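Talk notes: Sorting the returns bins
Trusisden reuse shop, staff and partners meeting, 20 minutes

Slide 1. Good morning and thank you
Say who I am. Speak slowly! Water is on the left side of the desk.
I will talk about small household things which come back to us: brushes, combs, sponges, lids. Furniture is for the Dorkon colleagues after the break.

Slide 2. Where the things come from
Three drop-off points, the largest is Vusow. In May we received 1046 small items. From these, 300 were brushes of one kind or another. I was surprised by this number and I asked for a second counting, it was the same.
Pause here. People usually want to write the numbers down.

Slide 3. How we did it before
Everything went into one deep crate. The small things went to the bottom and we found them at the end of the day, when we were already tired. Bristles became bent under the heavy things.
Tell the story of the soup ladle only if there is time.

Slide 4. The wide bin
We changed to large bins with open top. Few things in each bin, lying flat, so that every handle can be reached. When I say few, I mean that you can see the bottom.
The bin is emptied before the next bag is opened. This rule was not popular in the first week – please say it in a friendly way.

Slide 5. Brushes
Main slide, stay here for four minutes.
A brush should be taken so that the bristles are not pressed against the wall of the bin. Look at the head first, then the handle. If hair or dust is inside, it goes to the washing tray. If the handle has a crack, it goes out.
Bristles that stand in all directions: also out, even when the handle is beautiful. I know it is a pity.
From the 300 brushes we could keep 155. The others were too worn.
Point to the black and purple one, with the round purple cap at the end of its handle. Ask the room: wash, keep or out? Wait for two or three answers before I continue.

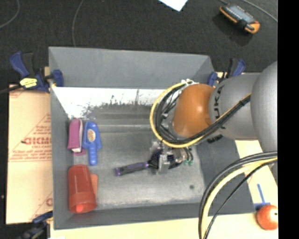

Slide 6. Washing and drying
Warm water, a little soap, ten minutes. Brushes dry with the bristles down, on the rack from Bouvier. We have 100 places on this rack and in a busy week it is full by noon.
Do not put them on the radiator. The glue becomes soft and the head comes loose.

Slide 7. What I would like to ask you
Could the drop-off points keep brushes in a separate bag? Vusow has tried it and our morning became much shorter.
Second question is for Dorkon – do you have more of the large bins, and what do they cost?

Slide 8. Questions
If someone asks about toothbrushes, we do not take them.
Lists for the new bags are on the table near the door.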